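Notebook, dye bench. Monday, March
Madder batch 9, wool skeins, hard water against soft 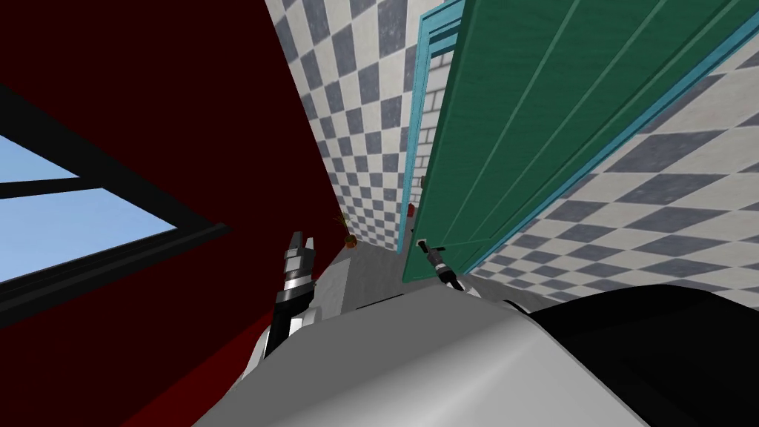
Where we left off

Batch 8 came out brown. I had put it down to the bath getting too hot overnight on the small ring, but Wekesa Masanja thinks it was the root, which had been in the jar since before the move and smelled of very little. We opened the new bag from Mwakyusa this morning. It is a coarser grind, more orange than the old stuff, and it clings to the scoop.

I want a proper red for the Plineck order. They have asked for something deep, between brick and wine, and the sample card we sent them in the winter was dyed with the last of the good root. So we have to get back to that shade or tell them we can't.

Wool

Two-ply Bidska, undyed, scoured on Friday with the plain soap and rinsed until the water ran clear. 400 g in total, split evenly into two lots. Tied loosely in figure-of-eight with cotton. Last time I tied them too tight and there were pale rings under every tie, which still annoys me when I look at them.

Lot A has one knot in the label string, lot B has two. Please don't take the strings off when you hang them up.

Mordant

Alum at the usual rate with a little cream of tartar. Both lots went into the same pot so there is no difference between them at this stage. Brought up slowly, held for an hour, left to cool in the pot with the lid on. I turned the skeins by hand a few times. The Vorimero thermometer reads high compared with the glass one, so all temperatures below are from the glass one. Somebody should either get the Vorimero looked at or put it in the drawer.

Root

Soaked for 48 hours in a bucket with the lid on, one bucket of tap water and one of rainwater from the butt. The tap water bucket had gone noticeably redder by the second day. The rainwater one was more of a strong tea. I poured off the first water from both and kept it in the labelled jars, as it carries most of the yellow. Might be worth trying on the leftover silk.

Dye bath

Lot A in tap water, lot B in rainwater. Added a spoon of chalk to A only. Both pots started cold with the wool already in.

10.15 both pots on, lowest setting.
11.00 A at 38, B at 41. B's ring runs hotter, as ever. Moved it half off.
11.40 A has a good colour already. B looks like weak orange squash.
12.30 A at 55, B at 56. Lunch in turns.
1.30 both at 60. Held there.
3.00 rings off. Lids on, left to stand.

I didn't let either go above 65 at any point. That was the one rule for the day. Wekesa stirred A rather more than I stirred B, so if A turns out more even that may be the reason and I shouldn't make too much of it.

First look

Pulled a corner of each skein at 4.30 and squeezed it out over the sink. A is red. It has a touch of blue in it when wet and I expect it to dry a bit lighter. B is coral, quite a nice one, but no use for this order. There are bits of root caught all through B and fewer in A. The muslin bag for B had a hole near the seam. I have put it in the mending box.

Held A against the Plineck card by the back window. It is close. The card is perhaps a shade browner, and I can't judge it properly until the wool is dry.

Leaving both in overnight. Rinse tomorrow, no soap on the first rinse.

To do

Mend the muslin, or cut a new one from the old curtain.
Dry a small length of each and pin it in the swatch book, next to batch 8.
Try a third lot: rainwater with chalk. If that gives the same red as A then it is the chalk doing the work and we can stop worrying about which tap we use.
Put one end of A in the window under card, for fading. Same spot as the weld samples.
Order more alum. The tub is down to the scrapings.
Ask Mwakyusa whether the next bag will be from the same lot of root. If so, take two.

Note for whoever opens up: the exhaust baths are to be kept. I want to put the odd bits of yarn through them for pinks. The lids don't fit well, so please leave the pots where they are on the back rings and don't try to carry them full.

Wekesa adds: pH strips ran out after the first reading, which was for A before heating, and came out a little above neutral. No reading for B. New strips are on the list by the door.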